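Keeping the Phelan Hall Lab Usable: A Report on Secondhand Computers in a Student Budget
Orla Brophy and Fasil Tilahun
25 April 2021

1. Why we did this

Our department owns a room of desktops that are old enough to have opinions. Every September someone proposes replacing all of them, and every September the money goes to chairs. We wanted to find out whether a student group could keep the room running on a budget of 200 dollars, which is what we were given after asking for 1135.

2. What people told us

We interviewed 8 students who use the lab at least once a week. Speed came up less than we expected. The main complaint was not knowing which machine would let you finish a print job before class. Two people had a favorite computer and refused to tell us which one it was. 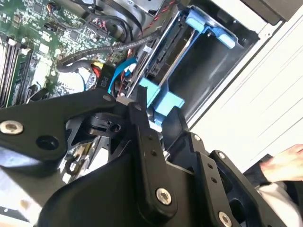
Buying used parts is mostly a reading exercise. Sellers list whatever is printed on the sticker, leave out the condition, and describe everything as "pulled from working system," a phrase that covers a lot of ground. We compared listings from two resellers, Pronelex and Cletero. Pronelex was cheaper and took longer to answer email. Cletero answered right away, usually to say the item had sold. An ordinary desktop tower with its case open makes a good shopping list, and we learned to write down the board model before looking at a single price. Our first order, placed without doing that, was memory of the wrong generation. It is now a bookmark.

3. Keeping records

We tracked parts and repairs in Stiltutix, a free inventory program that Fasil likes and Orla tolerates. Each computer got a page with its model, its known faults, and the date somebody last touched it. The faults column filled up fast. The date column stayed mostly blank until we made it a required field, after which everyone entered the first of the month.

The most useful field was one we added late, for parts that are missing. A Dell board with an empty processor socket looks like a computer on a spreadsheet, and it will go on looking like one until a person tries to turn it on.
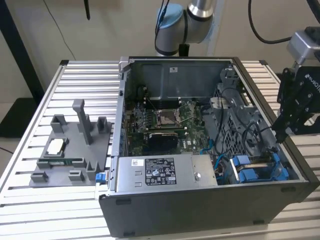 4. What we would change

We should have talked to the print office before buying anything. Half of the complaints in our interviews were about the print queue, and no amount of memory fixes that. We would also spend the first week on records and leave the shopping for later, although shopping was the part we both signed up for.

The Stiltutix pages are staying with the department. The password is on a note in the top drawer of the lab desk, against Orla's advice.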